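Bench notebook, Vetham line 2
Jul 1, 2021

Started the morning by reading back through last September's entries, which was a mistake. Past me was very confident. Past me wrote "operators will hardly notice the changeover" and underlined it twice. The operators noticed. They noticed so thoroughly that one of them has taped a sheet to the side of the cell with a column for every time it stops and asks for help, and the column is longer than mine. I have started copying from it, because it's better kept than the official log.

Where we stand: the Sikora cell does the plain trays on its own. Anything with a lid, a liner or a bag still goes to people. The original plan had that the other way up, with the fiddly work handed over first on the grounds that everyone hated it. They did hate it. They were also very good at it, and the cell is not.

Shift crew is 14, same as before. What changed is what they do with the day. Two are now on teaching, which means going through the task with the hand-held grippers over and over so the software has something to copy. The remaining 12 feed, clear, check and rescue. Rescue was meant to be a rare event. It has its own hook for gloves now.

Teaching is the job people ask me about. It pays the same grade, you can sit down for some of it, and you get to do everything slowly and properly, which is the reverse of what line work trained everybody to do. The hard part is unlearning the shortcuts. Konrad Gajewski has been packing since before I was hired and he can flip a carton, square it and reach for the next one in a single movement. Lovely to watch and completely useless as a lesson. First session we had to ask him to work like somebody who had never met a carton. He said he had trained plenty of those and could do an impression. 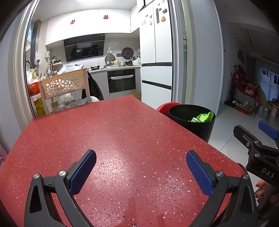 His impression is excellent, by the way. His runs replay cleaner than anyone's, mine included (mine especially). We kept 147 usable runs out of the last batch, and the ones I threw out were mostly me closing the jaws before I'd lined up, out of impatience. Note to self: jaws open, arrive, stop, then close. It's written on the bench. I wrote it.

Complaints gathered this week, in no order:

Wrists. The hand-held tool is fine for ten minutes and then it isn't. We had been doing 90 minute blocks because that was what fit the shift chart. Cutting them in half from next week. The chart can adapt, it's a chart.

Noise. The cell is quieter than the old packer, and people miss the old packer. You could hear from its rattle when it was about to jam. The new one goes silent when it's happy and silent when it's stuck. I've asked Volar for some kind of tone. They offered a dashboard.

Being watched. Fair one. The teaching runs are recorded and a few people assumed the recordings would be used for timing them. They won't, and I said so, but I said so standing next to a screen showing run durations in large orange digits. Durations now hidden by default. Should have been done before the first session.

Talk. Under the old layout you faced someone across the belt. Now you face a guard panel. I had no line for this anywhere in the project sheet. Turning the feed station would put two people opposite each other again and cost us a bit of floor. Measured it, it fits if the pallet cage moves. The pallet cage has never moved in living memory, so I expect resistance.

Drudenitz want to know whether their site can have the same cell with a smaller crew. I drafted a reply and deleted it, then drafted a shorter one: come and stand at rescue for a full shift, then ask me again. Sent that. No answer yet.

To do:
Split the teaching blocks and reprint the chart.
Ask Konrad to run the next newcomer session. He wants the title changed from "demonstrator", says it makes him sound like he sells blenders.
Liner trays: try again with wider finger spacing, slower approach.
Chase Volar about the tone. A beep would do.
Photocopy the stop sheet before somebody tidies it away.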